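Boards, blinds and a very dusty weekend

Hello all, and thank you for the messages after the last newsletter. Several of you asked how the back room was coming along and whether I'd got any further than standing in the doorway with a mug of tea. I have! The wall under the window is boarded, the blinds are up, and I've still got all my fingers, so I'm calling that a good month.

For anyone who missed the beginning of this saga, the back room is the one we used to call the cold room. It had woodchip wallpaper when we moved in, and under the woodchip was a layer of something green, and under the green was plaster that came away in my hand if I looked at it for too long. I patched the upper walls and painted them white, but the low stretch beneath the window was past patching. Reginald Holloway came round to have a look, tapped it in a few places and suggested I cover the lot with old boards. I'd been half thinking the same thing, so off I went.

I bought the wood from Benavides, the reclamation yard out past the ring road, and I can't recommend a rummage there highly enough. You do need old clothes and a bit of patience. The planks are stacked in no order that I could make out, and I spent most of a morning pulling them out and putting them back again. I was after a real mix of colours, so I went for browns and tans with a few that have gone properly grey, knots and stains and all. It came to 60 pounds for the pile, and they threw in a few short bits for nothing.

When I got them home I laid everything out on the lawn and shuffled it about for ages. If I were doing it again I'd take a picture of the layout before carrying anything indoors, as I forgot my clever arrangement the minute I was through the door and had to start from scratch. I brushed each board with a stiff dry brush, pulled out the old nails (wear gloves, please, they are horrible little things) and gave the faces a very light rub with sandpaper. Go gently at this stage. I got carried away on the first one and sanded it back to something that looked brand new, and it's now a shelf in the shed.

The boards run sideways, stacked one above the other, and I started at the bottom with the straightest one I had. After that it's really just a very slow jigsaw. I didn't trim all the ends to match either. Wendell Tillman thinks I should go back and tidy them up, and we've agreed to differ!
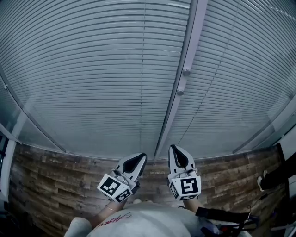
The blinds were the part I'd been dreading. I'd had curtains in there before and they were forever trailing on things, so I wanted something plain that would sit neatly at the window and let me turn the light down in the afternoon. I dithered between white and grey for weeks and in the end picked a very pale grey-white, which is about as daring as I get. They're horizontal slats from the Patus range, and I ordered them through Menell on the high street, where they were very kind about the fact that I'd written my measurements on the back of a seed packet.

A word on measuring, then. Do it at the top, in the middle and at the bottom, and write down all 3, even if you're sure your window is square. Ours is an old house and it isn't square anywhere. Then check whether the shop wants the size of the gap or the size of the blind - they aren't the same and I very nearly got that wrong.

As for dusting, I've gone back to my mum's method, an old cotton sock over the hand, very slightly damp, with the slats tilted nearly shut. Do one side, tilt them the other way, do the other side. It takes less time than getting the hoover attachment out of the cupboard under the stairs, and you can listen to the radio while you do it.

The wood is easier. A dry brush along the joins now and then, and that's it. I've had a tin of Barkard wax sitting on the worktop for a fortnight and can't decide whether to use it. I tried a dab on an offcut and it brought the tans up nicely, but the grey went a good deal darker than I'd like and I'm rather fond of the grey. If any of you have waxed old boards and kept the colour, do write in and tell me what you used.

Next up is the skirting, and then I really must do something about the door, which sticks whenever it rains. I've also got a box of leftover short pieces if anyone local fancies making a picture frame or a bird table. Reply to this email and I'll put some by for you.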